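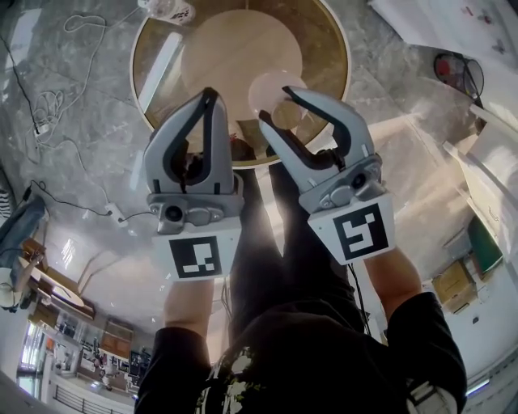 Rimuteo handheld gripper kit: review after a winter in a shared workshop

I bought the Rimuteo pair in July to record demonstrations for a small arm I am building at the workshop. The kit is sold as a set of two hand-operated grippers, left and right, each with its own camera, plus a bag of fasteners and a printed manual. I paid $1,457 delivered, and I paid for it myself.

Assembly

The grippers arrive as subassemblies and you put the rest together. It took me two evenings. Most of the first went on the finger linkages, which need to be shimmed so both fingers close at the same rate. The manual covers this in one paragraph on the second-last page, well after the step where you need it. Read that page first.

The screws are decent quality, but two of the heat-set inserts in my left housing had gone in crooked at the factory. I melted them out and reset them with a soldering iron. Rimuteo's support replied on the Wednesday and posted spares at no charge.

The markers go on square white mounts. They have to sit flat or the tracking software reports a tilt that isn't there. Mine were flat once I had sanded the mating face a little.

Fingers and pads

The fingers are curved and grey with black pads on the inside. They flex around a round object better than the straight fingers on my old Etwood set. Cups, oranges and small tubs are all easy. Thin flat things are harder. A plate lying on a table has to be tipped up at the rim before the fingers will get under it, and a sheet of cardboard is close to hopeless.

The pads started to lift at the tips after 80 sessions. Contact adhesive fixed that, and I have since done the other side before it needed doing.

Weight and comfort

Fine for short runs. Past 10 minutes with your arms out in front, you feel it in the forearms. The trigger spring is stiffer than it needs to be. I swapped mine for a softer one from the hardware shop and the colour of the trace on my effort plots went from mostly red to mostly green. People with small hands at the workshop found the reach to the trigger too long, and there is no adjustment for it.

Cabling

This is the weakest part. The cable leaves the housing pointing at your body and catches on sleeves and chair backs. I added a strain relief clip from Vanham and ran the cable up my arm under a hook-and-loop strap. It should have come that way.

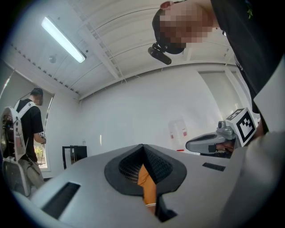

Software

It records, it syncs the two sides, and it exports to the usual formats. Calibration took me three tries the first time and one try ever since. Fluorescent tubes cause some banding in the video until you lock the exposure, and the setting for that is buried two menus down.

Compared with the others

The Grímsdóttir kit is $865 and lighter, but you print the fingers yourself and the camera mount loosens. If you already have a well-tuned printer and some patience, it is good value. The Etwood is tougher than either, although its straight fingers limit what you can pick up.

Verdict

I'm keeping it. Budget for a softer spring, some contact adhesive and an hour sorting out the cables. If Rimuteo moves the cable exit to the side of the housing in the next version I would buy a second pair for the workshop.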